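ハンド視点と頭部視点の時刻合わせで、軌跡が途中からずれます

投稿者:kumo_419 1月23日(水)

手持ちグリッパーで集めたデモから、模倣学習用の軌跡を作っています。手先の姿勢はグリッパーに付けたキューブのマーカーを頭部カメラで検出して出し、ハンド側カメラの映像と時刻で突き合わせています。変換ツールはPiveoの2系です。

症状は次のとおりです。
・収録の最初のうちはハンド側と頭部側の動きが合っている
・後半になるとハンド側が先に進み、最後には16フレームずれる
・マーカーが隠れた区間のあと、姿勢が一瞬飛ぶことがある

対象はコートハンガーに掛かった物を扱うタスクです。ハンド側と頭部側の画像を貼ります。

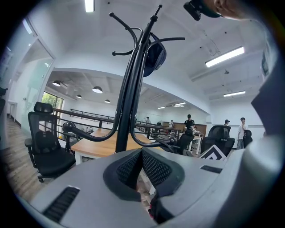
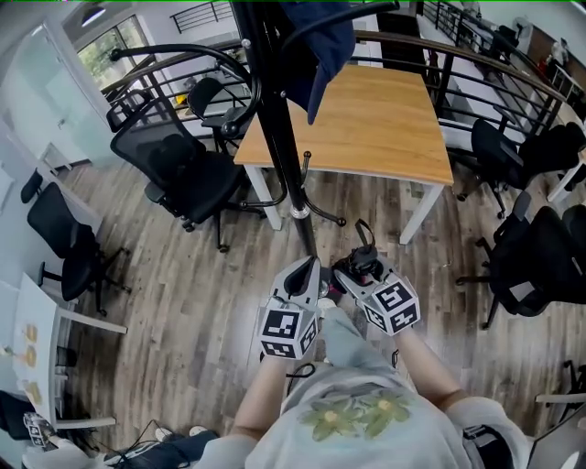

先頭フレームの時刻を揃えるオフセット補正は入れてあります。キャリブレーションは5月にやり直したきりですが、再投影誤差は当時と変わっていません。ずれの原因は時刻と姿勢推定のどちらでしょうか。また、姿勢が飛ぶ区間は捨てるべきか、補間でよいのか教えてください。

Parvaneh Esfahani

両方あると思います。分けて考えてください。

後半に向かってずれが増えるのはクロックのドリフトか、フレーム落ちです。先頭だけ揃えても直りません。まずフレーム番号ではなく、各フレームのタイムスタンプの差分をプロットしてください。差分が一定なのにずれるならドリフト、ところどころ倍の値が出るならフレーム落ちです。

ドリフトなら、収録の最初と最後に合図の動作(グリッパーを素早く2回開閉するなど)を入れ、オフセットと傾きの2つを推定します。フレーム落ちなら、番号で並べるのをやめて時刻で最近傍を取れば済みます。

姿勢の飛びのほうは、マーカーが1面しか見えていないときに解が2つ出る問題を疑います。キューブなら、見えている面の角をすべてまとめて1回のPnPに入れてください。面ごとに解いて平均すると、反転した解が混ざります。1面だけのフレームは、直前の姿勢に近いほうの解を採ります。

補間は短い欠落だけにしています。うちのしきい値は5フレームです。把持の瞬間にかかる欠落は、短くても学習から外します。

fotevitz_lab

再起動したら直りました。うちはケーブルが緩んでいただけです。

Chang

上の方のとおりですが、一点だけ。Piveoの2系は、出力時に固定フレームレートを仮定して時刻を振り直す設定が初期値で有効になっています。これが残っていると差分をプロットしてもきれいに一定になり、ドリフトと見分けがつきません。変換前の生ログの時刻を見てください。

それと、左右のグリッパーでマーカーIDが重複していないかも確認を。腕が近づいたときだけ飛ぶなら、こちらの可能性があります。

kumo_419(質問者)

生ログを見たら、ハンド側で419フレーム目以降に落ちが何か所もありました。時刻の振り直しも有効のままでした。切って最近傍に変えたところ、ずれは1フレーム以内に収まっています。IDの重複はありませんでした。PnPのまとめ解きはこれから試します。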